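**Vurkel 方凳(浅色木款)**

货架价 538 元,含运费,不含安装。说明书上写“无需安装”,我们收到的那只确实是整凳到货,箱子里只多了一小包毛毡脚垫。

先说商家的卖点。Vurkel 的页面把它叫作“一凳三用”:坐凳、边几、临时台阶。第一种我信,第二种勉强,第三种请不要试。凳腿细,站上去换灯泡的人会感觉到晃,而页面上并没有给出踩踏承重,只给了坐姿承重。两者不是一回事,客服回信时也绕开了这个问题。

**基本情况**

- 座面:平的正方形,没有下凹,没有软垫
- 凳腿:细,直接落地
- 颜色:浅木色,只有这一种
- 重量:5 公斤
- 坐高:页面写 46 厘米,我们量出来低一点,差距不大,配普通书桌没有影响
- 退货期:29 天,需保留原箱

木料种类商家没有写清楚,只写“天然木材”。问了两次,得到的都是同一句话。在乎木种的人请自行判断这个价钱值不值。

平座面的好处是能放东西,书、托盘、工具盒都放得稳。坏处是坐久了硌。我连着坐了一个下午,后来还是去找了椅子。它适合坐一会儿就起身的地方:门口换鞋、工作间临时歇脚、机器旁边等人。拿它当办公椅,我不推荐,页面上那句“久坐不累”也不知道是谁坐出来的。

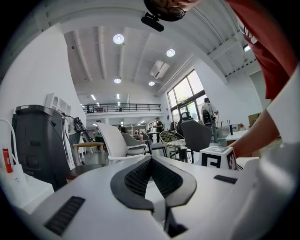

Tayla Bright 不同意上面关于久坐的说法。她来信说自己每天坐着吃早饭和看报,加了一块薄垫子之后没有觉得难受,倒是嫌凳子太轻,起身时腿一碰就挪位。她还问脚垫能不能换成橡胶的。

可以换。随箱的毛毡脚垫在瓷砖上偏滑,贴上橡胶的会好一些,五金店有卖,买之前先量凳腿底部的尺寸,太大的会露边。至于薄垫子,请把它的钱也算进总价里再比较。

**同类对比**

McKinnon 的圆凳便宜一截,座面略有弧度,坐着舒服,放杯子就不行了。Prostetti 的方凳更重,腿更粗,贵出不少,表面漆也厚,磕了不容易看出来。Vurkel 夹在中间,卖的主要是样子。白墙白柜的屋子里放它不突兀,深色家具旁边就显得单薄。

**保养**

用拧干的布擦。不要用含蜡的清洁剂,浅色木头容易留下一圈印子。水渍当时擦掉问题不大,过夜就难说。商家宣称表面“防水防油”,我们在凳面背后滴了酱油,等了 7 分钟再擦,还是留了淡淡的一块。

**库存与配送**

目前有货,可单只购买。偏远地区运费另计,结账时才显示,建议先填地址再决定。两只以上没有折扣,页面上的“组合优惠”点进去还是单价相加。

本页更新于 2020 年 7 月 22 日,价格以结账页为准。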